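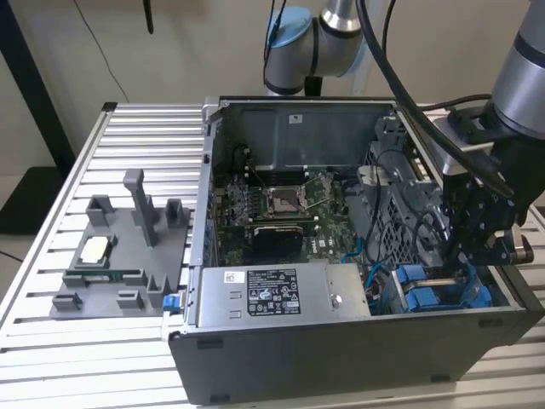 The Second Life of the Office Desktop

January 14, 2023

Most office computers are retired on a schedule. A lease ends, a warranty lapses, or an operating system drops support for a processor generation, and a whole floor of machines goes out on pallets in the same week. Many of them still work. What happens next depends on sorting, and sorting is mostly a matter of labor cost.

Plellero, a refurbisher of business desktops, took in 920 towers in November from a single insurance office. Of those, 700 were fit for resale after cleaning, testing, and a new drive. Another 200 went for parts, and the remaining 20 were sent straight to shredding with cracked boards or bent cases.

The first test is a plain power-on. A machine that starts and passes a memory check moves to drive removal, and the old drive is erased or destroyed depending on the contract. A machine that does not start gets a known good power supply. If that fails, it leaves the resale line. Board-level repair on a midrange desktop rarely pays – the bench time costs more than the finished unit will bring in. 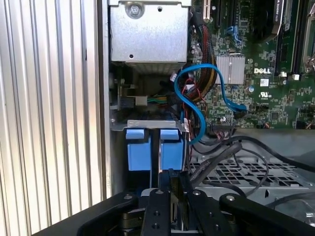 Parts recovery follows a different logic. Memory is the easiest item to sell, being small and quick to test. Processors come next, provided the contact surfaces are clean and the old thermal paste is fully removed. Power supplies are a harder case. Large manufacturers often use their own connectors and mounting patterns, so a working unit may fit only one family of machines. The same applies to many cases and front panels.

Trimwood, which buys recovered components in bulk, grades them by test result and by age. Its buyers pay little for memory two generations old, whatever the condition. Boards with the socket exposed must ship with a protective cover, and a lot that arrives without covers is marked down one grade.

Recordkeeping takes up more of the day than most visitors expect. Plellero runs an inventory system called Clurix, which ties each recovered part to the serial number of its donor machine. The link matters when a batch shows a common fault. Last year a run of early failures was traced to 284 power supplies from one delivery, and the rest of that delivery was pulled before sale.
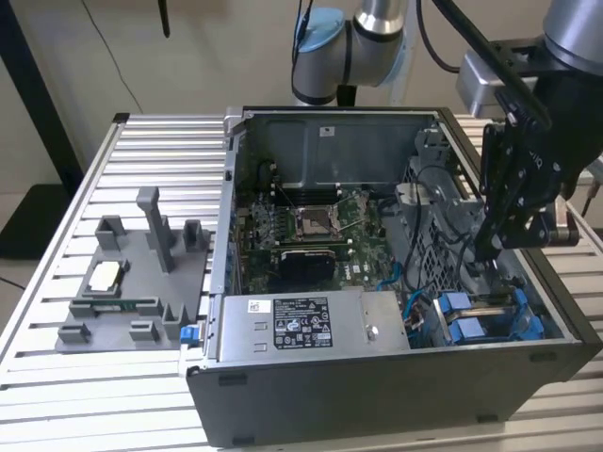 Resale prices set the limits of the whole trade. Prydderch, a reseller that supplies schools and small offices, wants identical units in large lots and will take an older processor to get them. Mixed lots sell slowly and at a discount. A refurbisher holding four different models will usually wait for matching stock to arrive – warehouse space permitting.

Metals come last. Steel and aluminum are baled by type, and stripped circuit boards go to a smelter that pays by assay, with settlement taking up to eight weeks.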